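Section 4. Setting Up the Power Strip Station for Open Days

This section applies to staff of the Verarville demonstration hall who prepare the Tirkis hand-held grippers for visitors. Read Section 3 (Inspecting the Grippers) before you begin.

4.1 Preparing the table

1. Wipe the white tabletop with a dry cloth. Do not use spray cleaner within 13 minutes of opening.
2. Lay the power strip flat on the table with its sockets facing up.
3. Place the cable and plug of the strip on the tabletop, within reach of the gripper. Leave slack in the cable – a tight cable pulls the strip out of position when the plug is lifted.
4. Check that both gripper fingers open and close freely.

CAUTION: Keep the fingers of the gripper away from the metal pins and the socket openings until the station lead has given permission to start. Visitors must not touch the pins by hand.

4.2 Approaching the plug

1. Hold the gripper by its handle and bring it in low over the strip.
2. Close the fingers fully and point them toward the plug. This is the starting position for every demonstration.
3. Pause for 2 seconds so that visitors standing at the rear can see the position of the tool.
4. Open the fingers, move forward and close them on the body of the plug. Do not grip the cable.

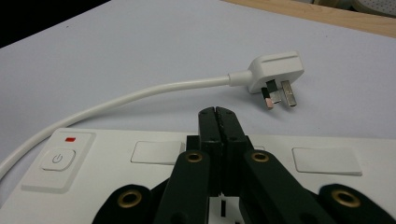 Figure 4-1. Gripper with fingers closed, near the three-pin plug.

NOTE: The sockets of the Plastida strip used at this station have shutters. If a plug does not enter with light pressure, withdraw it, straighten it and try again. Do not push harder.

4.3 Letting visitors take part

Each group should include no more than four visitors. A full turn takes about 2 minutes for each person. The guide remains beside the table throughout and keeps the other visitors behind the floor line.

1. Hand the tool to the visitor with the fingers open.
2. Ask the visitor to find the strip and the cable between the two fingers before moving closer.
3. Allow the visitor to practice opening and closing the tool over a clear part of the table.
4. When a second tool is in use, agree aloud on which person moves first. The other person holds still above the table.

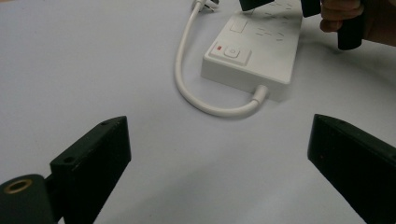
Figure 4-2. Fingers held apart, with the power strip and looped cable between them.

CAUTION: Stop the turn at once if the cable becomes caught on a finger or a link. Set the tool down, free the cable by hand and return to step 1.

4.4 After the last group

Switch off the strip at its power button and confirm that the red indicator is dark. Return the grippers to the Ursu cabinet and record any loose screws in the station log.

Section last revised 20 April 2019.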